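I have been asked more than once whether a robot could pick up the playroom for us, and my answer is still a fond, slightly tired "not yet." Sorting toy bricks into bins by color sounds like the easiest chore in the house - my own kids could do it at two, when they felt like it.

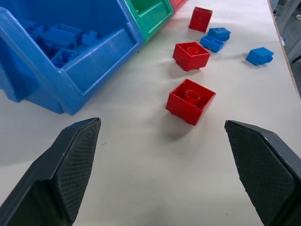 A brick can land any which way, though, and a hand knows what to do about that long before the head does. The folks at Plitodside tell me their arm needs 6 tries on a bad day, and I believe them, and I admire them for saying so! I would still happily buy one someday. For now I'd give it the bricks and keep the laundry, the dishes and the good glasses for myself.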